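Why plastic bottles float, sink and get sorted

Most drink bottles are made of a plastic called PET. The cap is usually a different plastic — one that is lighter than water.
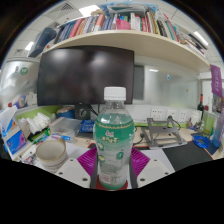 A clear bottle with a ribbed white cap.

At a recycling plant, bottles are chopped into flakes and tipped into a water tank. PET flakes sink. Cap flakes float.
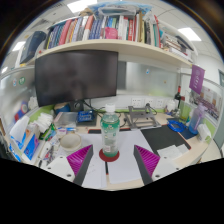 What happens next

The sunken flakes are washed, dried and melted, then pulled into thread or moulded again. Labels are removed separately.

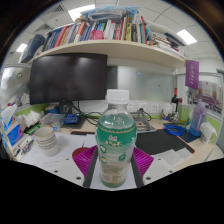

Yesenia Nina asks whether the cap should stay on. Check the rules where you live — many places now say yes.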